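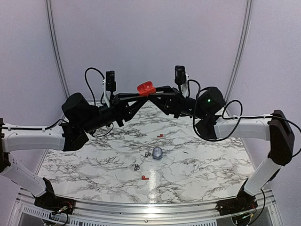

White marble-pattern table top with black and gray veining: small colored parts keep getting lost, and how do I clean it?

Posted in Surfaces & Furniture, 5/29/23

I have a square table with a white marble-patterned top, black and gray streaks all over it, and a silver aluminum frame. It was sold under the name Randon and came without any paperwork. I use it for sorting and fitting small plastic parts, mostly earbud cases and their lids in red, black and white.

Two problems.

First, the pattern. Red parts are easy to find. Black ones disappear into the veining and white ones disappear into everything else. I have knocked two white lids onto the floor in the past month without seeing them go. I would like to keep the table and change as little as possible.

Second, the surface has picked up faint gray rub marks where I slide things across it. They are not in the pattern. I can feel a very slight drag when I run a fingertip over them. Dish soap removed part of one mark and left the rest. I do not know if the top is real stone, a printed film or something else, and I would like to find out before I put anything stronger on it.

The table gets wiped once a day and never has food on it. Overhead lighting only.

Posted by Drimovach

Identify the material first. Three checks, none of which damage anything.

Look at the edge. On stone the veining continues over the edge and down the side. On a printed top it stops at the corner or changes to a strip with its own pattern.

Look for repeats. Photograph the whole top from directly overhead and compare the corners. Printed patterns often repeat at a fixed interval. Natural veining does not.

Touch it with the back of your hand in a cool room, away from any lamp. Stone draws heat and feels clearly colder than the wall beside it. A film over board feels close to room temperature. Do this one last, as it is the least reliable of the three.

If it is printed, the gray marks are probably material transferred onto the surface from whatever you slide. Use a damp melamine sponge with almost no pressure, and try it under the table edge or in a back corner first. Melamine is a fine abrasive and will change the sheen of a gloss film if you lean on it. Stop when the drag is gone, even if a trace of color remains. Do not use acetone. It can soften both the film and the adhesive under it.

If it is real marble, keep vinegar and any descaler away from it. Neutral soap, soft cloth, dry it straight after.

On visibility: cover the working area with a plain matte mat in a color none of your parts have. Mid-green or mid-blue works for red, black and white. Gray does not — black parts are acceptable on it but their shadows merge with them under a single overhead light. I cut mine from a roll 500 mm wide and left a border of 100 mm of bare table on each side, so the mat never hangs over and catches on a sleeve.

Posted by Trinlow_bench

Agree with the mat. Get a raised edge as well or you will still lose lids to the floor. I stuck a strip of foam weatherseal around the perimeter of mine. Cheap, peels off later.

For marks I just use a pencil eraser. The white kind.

Posted by user1416

The eraser is fine on a hard film but leaves crumbs, and crumbs under small parts cause new scratches. Vacuum before you start work again.

Some additions on lighting, which the earlier replies mostly skipped. A glossy pale top under overhead light produces glare at exactly the angle you look from when seated. A mat fixes that for the area it covers. For the rest, add a lamp low and to one side. Side light gives every part a long shadow, and on a busy pattern the shadow is what the eye picks up. Move the lamp until the veining has no shine on it, then leave it there.

If you do not want a mat, use a shallow tray in a plain color and keep loose lids in it until the moment you fit them. I went this way at the Meléndez workshop. The tray had 32 compartments, more than I needed, and I taped over half of them.

Regarding the edge check: some printed tops have the pattern wrapped around the front corner in one piece, so continuous veining there does not prove stone. Look at the underside too. If you see bare board or a plain backing sheet, it is printed.

Posted by Halfmat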